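About Larham House

Larham House is a residential school of household management. It was founded by Everett Hutchins, who had spent much of his working life running linen rooms and dining halls and who believed that the ordinary care of a home deserved proper instruction. The school remains independent and continues to teach from the building in which it began. Its governing principle is stated in the founding papers: that every student shall leave able to keep a household in good order with modest means.

Instruction is given in 4 departments: Laundry and Linen, Kitchen, Furnishings, and Household Accounts. Each full course lasts 17 weeks. Enrollment is limited to 50 students in any one term, and the new term opens in October.

The Department of Laundry and Linen

The Department of Laundry and Linen is the oldest in the school. Students begin with sorting by color and by weight of cloth, and proceed to washing, drying, folding, mending, and storage. Thin white fabrics are taught separately from dark ones, and patterned or striped pieces are set aside until the student has learned to judge how a dye will behave. The department holds that a household is best taught with the mixed pile it will really produce, in which white, black, red-striped, and printed cloth all arrive together on the tiled floor and must be taken up a piece at a time.

Folding is assessed at the end of the course. Students are expected to handle light fabric without stretching it, to find the natural fall of the cloth before making the first crease, and to leave each shelf in a condition that another person can use.
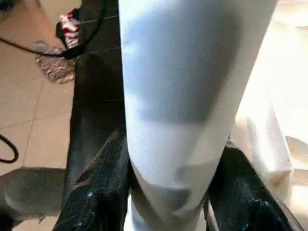

The Department of Furnishings

The Department of Furnishings was established under the direction of Ertuğrul Kılıçarslan, who continues to serve as its head. It is concerned with the care, repair, and placement of everyday furniture. Antiques are outside its scope. The greater part of the syllabus is given to the pieces found in most homes: folding tables, shelving, stools, and molded plastic chairs.

Students are taught to examine a piece from beneath before passing judgment on it. The underside of molded furniture, with its raised rim and crossing ribs, carries much of the strength of the piece, and it is also where dust collects in the recesses. Cleaning begins at the rim and proceeds inward, one recess after another, with a soft brush and a damp cloth. Any rib found to be split is reported in the department's repair book, and the piece is withdrawn until it has been inspected.

The Aydoğan Room, on the ground floor, is reserved for this work. Students from all departments may use it in the evening by arrangement with the head of department.

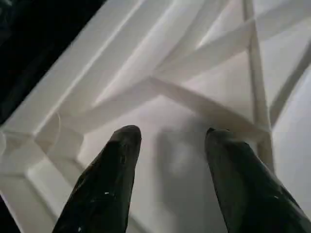
Larham House Prospectus
Page 2

Admission

Applications are accepted from persons of any age who have completed their secondary schooling. No previous experience is required. Applicants are asked to submit a short letter describing the household in which they live or work and the subjects they most wish to study. Those invited to interview will be shown the teaching rooms and may attend a class.

Partnerships

The school maintains placement agreements with Tisari, a residential lodging firm, and with Cumitz, which manages furnished apartments. Students in their final weeks may complete a supervised placement with either firm, subject to the approval of their head of department. A written report on the placement is retained with the student's record.

Inquiries regarding admission, placements, or visits should be directed to the school office, which is open from 9 a.m. during term.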